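PUTWOOD ALLOTMENT ASSOCIATION
Minutes of the Ordinary Meeting held on Tuesday in the Wragg Room, Putwood Hall, at 7.15 p.m.

Apologies were received from three plot holders. The minutes of the August meeting were agreed as a correct record, subject to "Lower Field" being amended to "Long Field" under item 4.
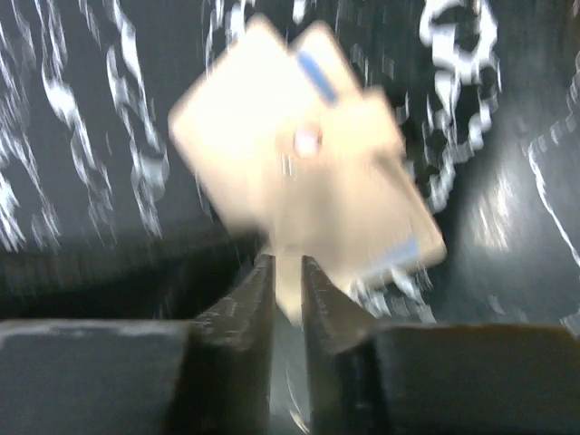
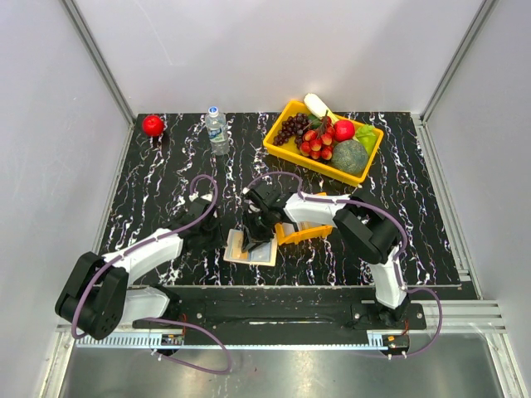
1. Water supply

A plot holder from the Fesine Lane end asked that it be recorded that the tanks on that side had been empty on most evenings over the summer, and that a rota agreed without consulting those plots could not be expected to be kept. The Chair accepted that notice had been short. It was agreed that the rota would be suspended and a new one put to members before the spring.

The meeting noted that the water bill for the half year was £1,907. The Secretary had asked the supplier for an actual reading, the last two having been estimated. A leak at the standpipe by plot 19 had been repaired, but the ground there remained soft and members were asked not to take barrows across it.

2. Rents

It was proposed that the rent for a full plot be raised to £80 a year from the next renewal, half plots to be charged at half that sum. One member asked whether the concession for pensioners would continue. The Chair confirmed that it would. The proposal was seconded and carried, with two against.

3. Boundary hedge

Two quotations had been received for cutting back the hedge along the Randus footpath. The lower, at £420, did not include removal of the cuttings. After discussion it was agreed to accept the lower quotation and to hold a work morning for clearing up. Work is not to start until the nesting season is over. The gap near the compost bays is to be planted with hawthorn.

4. Bonfires

Complaints had been received from houses in Fesine Lane concerning smoke in the afternoons. Members were reminded that fires are permitted only after dusk and only between October and March. Carpet, treated timber and plastic must not be burned at any time. The Secretary will write to all plot holders and put a copy on the gate.

5. Uncultivated plots

Four plots were reported as overgrown. First letters have been sent for three of these. The fourth tenant has been unwell and the meeting agreed to allow a further period, neighbours having offered to keep the paths mown in the meantime.

6. Any other business

The combination on the Long Field gate will be changed at the end of the month. A request for a second beehive was deferred until the insurance position is known.

The meeting closed at 8.50 p.m.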